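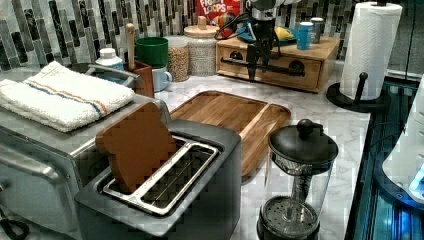
Fig. 3. Two-slice toaster on a kitchen counter, with a toaster oven to its left.

Household Energy, Unit 9: Reading a Load
Notes by Driss Ezzat, November 2019

Power is the rate at which an appliance uses energy. It is given in watts. Energy is power multiplied by time, and the electric bill gives it in kilowatt-hours (kWh).

Heating appliances draw a lot of power but often run for a short time. A 900-watt toaster used for three minutes takes 0.045 kWh. A refrigerator draws far less at any moment but cycles day and night, so its yearly total is much larger.

Worked case: the Flitham house
The meter showed 3,647 kWh for the year. The refrigerator, on its own plug meter, came to 359 kWh. Divide the second by the first: just under 10 percent. The water heater is on the same meter and was not logged separately – leave it in the remainder.

Standby load
Anything with a clock or a remote draws power while idle. Five watts left on all year comes to 43.8 kWh. Add up the idle watts first, then multiply by 8,760 hours.

For next time
Read the Hukcombe survey, sections 3 and 4. Bring the rating plate figures for three appliances at home. If the plate gives only volts and amps, multiply them to get an upper limit in watts.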